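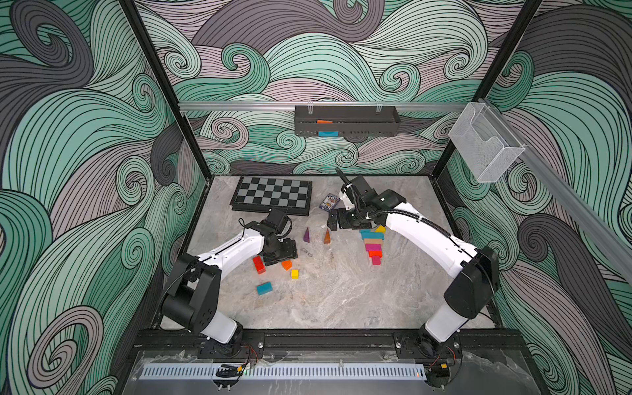

Can the Trunine basket be moved once it is on the rail?
The basket slides along the full length of the rail and lifts off by hand when its clips are opened. Tools are needed only for the rail itself.

Trunine Rail and Basket System
Wall storage for utility rooms, craft rooms and shared work areas

Overview
The Trunine system consists of a wall-mounted rail, a set of clips and a choice of baskets. It is supplied by Semple to schools, clinics, libraries and private households. Rails may be ordered singly or joined end to end with the straight connector (sold separately). The system is suited to painted masonry, timber framing and drywall, subject to the fixing instructions supplied in the carton.

Baskets
Two basket styles are offered. The Ullangate basket has closed-pattern perforated sides and is recommended for small articles such as chalk, tape, spools and hand tools. The Ritton basket is made of open mesh and is intended for light items that benefit from air flow, including cloths, brushes and gloves. Both styles fit the same rail and may be combined in any order.

Specifications
Rail length: 400 mm
Basket width: 300 mm
Basket depth: 194 mm
Rail diameter: 13 mm
Fixings: screws and wall plugs included
Finish: see color chart at time of order

Installation
The rail must be level and fixed at both ends. Locate studs before drilling into drywall. Where no stud is available at one end, use the heavy-duty anchor kit – the standard wall plugs are not approved for hollow walls. Papered walls may be drilled in the usual way, but customers are advised to score the paper lightly at each hole to prevent tearing. Do not mount the rail above a heater, cooktop or open flame.

Hang the basket only after both end brackets have been tightened. Check the brackets again after one week of use.

Care
Wipe rails and baskets with a soft cloth and mild soap. Abrasive pads and bleach-based cleaners will damage the finish and are not covered under warranty. Clips should be replaced when they no longer close firmly. Replacement clips are sold in packs and fit all rails in the current range.

Ordering and delivery
Stock items leave the warehouse each Thursday. Orders received after noon on Wednesday are held for the following week. Institutional buyers may request a written quotation through the contract sales office, attention Demetrius Okafor. Questions on wall types and fixings should be directed to Dexter Yazzie in technical support, with a note of the wall construction if known.

Returns
Unused items may be returned in the original carton. Rails that have been drilled or cut cannot be accepted. Baskets ordered in a special finish are made to order and are not returnable unless faulty.

Related items
Straight connector
Heavy-duty anchor kit
Replacement clips
Label holders for Ullangate baskets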